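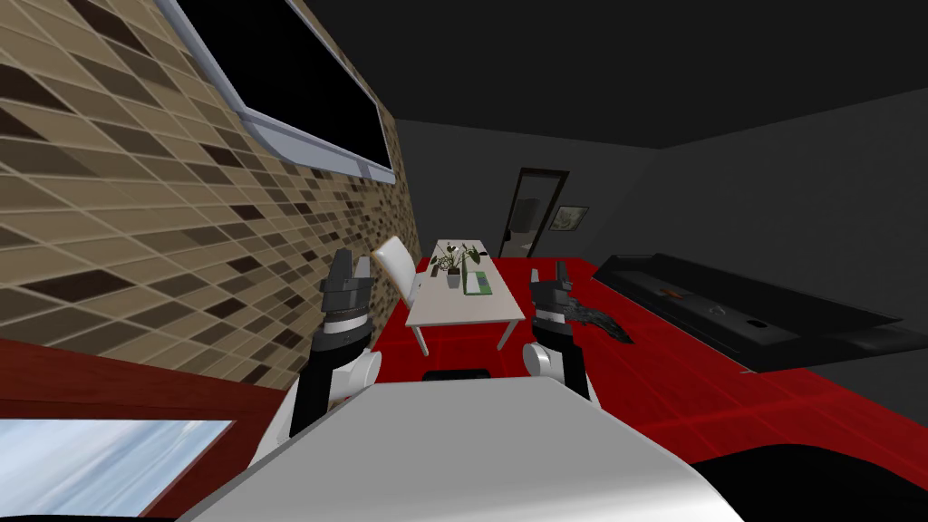
Tips for showing household tasks to a robot by remote control

Updated July 2018

I teach household tasks to a two-armed robot, mostly in a simulated home and sometimes on the real machine. English is my second language, so please excuse me if a sentence is a little stiff. I have written down what I wish I had known in May, when I made my first set of demonstrations and had to throw most of them away. The advice is for people who already have their controllers connected and can move both arms without fear.

Before you start

Put your chair where your elbows can rest. If your shoulders are high, your movements become small and nervous, and the robot will learn them exactly so.

Do the task with your own hands first, at a real table, slowly. Say each step aloud. When I did this for folding a dish towel, I found that I always pull the far corner a little before I lift. I had never noticed it in all my years of folding towels.

Decide where the task begins and where it ends, and write both on paper. "Tidy the table" is too wide. "Lift the notebook, put it on the shelf, open the fingers, move the arm back" is a task you can show the same way many times.

Check that both grippers open and close fully. In Satora, the program I use for recording, the left and right controllers are sometimes exchanged after a restart. Close one hand and look which one moves.

Soft things

Cloth is the most difficult material for beginners. Do not try to take it flat from the floor. Go for a fold or a raised edge, come down with the fingers open, close, and wait one breath before you lift. If the cloth slides out, stop the recording. A second try in the same recording teaches the robot that the first miss was part of the job.

In simulation cloth can also behave strangely: it sticks to a finger or passes a little way into it. When this happens I delete the recording, even if the rest was beautiful.

Flat and thin things

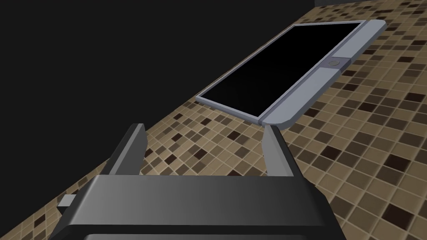
A phone, a tablet or a thin book gives the fingers very little to hold. Come from the short end or the long side, never from a corner, and turn the wrist until both fingers are parallel to the edges you want to grip. Turn first and go down after. If you do both together, one fingertip touches early and pushes the thing away from you.

Use the wrist view for the last part of the approach and the head view for everything before. I change between them at the same height each time — this one habit improved my recordings more than any setting.

Look also at how wide the fingers open. If the object is wider than the gap, turn and take it across the narrow side. For very flat things, slide them gently to the edge of a table and grip the part that hangs over. It is the same trick you use to pick up a coin from the counter.

Close the fingers slowly. With the Nakpan controllers the trigger has a soft half and a hard half, and for phones I stay in the soft half. On the real machine I practice with an old phone case filled with cardboard.

Moving around furniture

Keep the arms low and near the body when the base moves. Chairs are the usual problem, especially the backrest, which is easy to forget when you look only at the table. Stop the base completely before you reach. Mixed movements are possible later, but they are hard to repeat.

Potted plants deserve a wide path. Leaves hide the pot, and it is the pot you will knock over.

How many, and which to keep

For a simple pick and place, I make 100 good demonstrations before I train anything. Change the starting position of the object a little each time. My first set had 99 recordings with the cup in nearly the same spot, and the robot could find the cup only there.

Keep your bad recordings in a separate folder with one word in the name: slipped, pushed, late, dark. On the Genetti task list I have now 2294 recordings in total, and without these words I could not find anything.

Do not work longer than 17 minutes without a pause. I measured this on myself — after that my grips get hasty and my wrists begin to hurt. Drink something, look out of a window, then come back.

Small notes

The Flenum viewer plays recordings at double speed if you hold the space key. Shaking hands are much easier to see this way.

Name the files before you record.

If you wear glasses with a headset, clean both. Warm breath makes a fog on the lower half, where the grippers are.

Put the arms back to the same rest position at the end of every recording, and wait there until the timer stops.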